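Connecting passengers at Kunddale: what two airlines gain when they share one flight

Project report by Blažena Štefanec
Supervisor: Rongrong Jiang

1. Background

Oravec is a small regional airline with its base at Kunddale. Uveo is a larger carrier which flies from Presness to cities outside Europe. In September the two companies began to sell seats on each other's flights under one booking. My project studied how this change is felt by a passenger who starts the journey in Kunddale and must change aircraft in Presness.

I compared the timetables of both airlines before and after the agreement. I also made 17 interviews with passengers in the departure hall, with the permission of the airport.

2. Timetables

Before the agreement, the morning flight from Kunddale landed in Presness after most Uveo long flights had already left. Oravec has now moved this departure to 6.40, and four long routes can be reached on the same day. The evening direction is weaker. A passenger who lands in Presness after 18.00 must still sleep in the city, and the hotel is not included in the ticket.

3. Interviews

Most passengers chose the common ticket because of the baggage, which is now checked through to the last airport. The price was mentioned less often than I expected. Several people did not know which airline they should call if the first flight was late, and the two websites give different answers to this question. Meals were another point of confusion, as Oravec sells food on board while Uveo includes it.

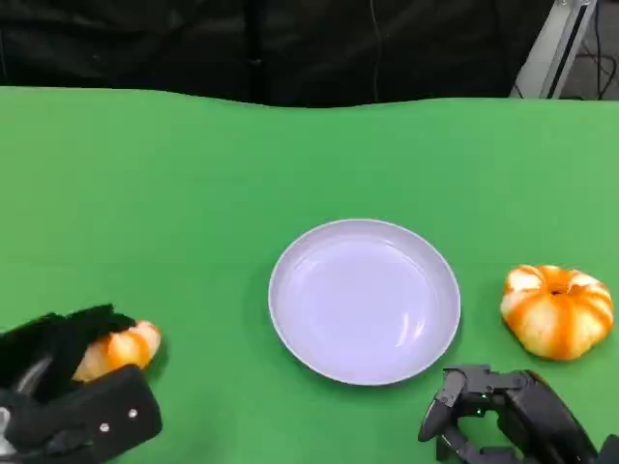 Photo: B. Štefanec

4. Limits of the work

All interviews were made in Kunddale, so I have no opinions from people who travel in the opposite direction. Neither airline could give me the number of missed connections. I had to use the published arrival times, and these do not show how long the walk between the 2 terminals in Presness takes.

5. Recommendations

Both airlines should print one telephone number on the common ticket. The rules for meals should be shown before payment. I would also suggest that Oravec tests a later return flight during the winter timetable.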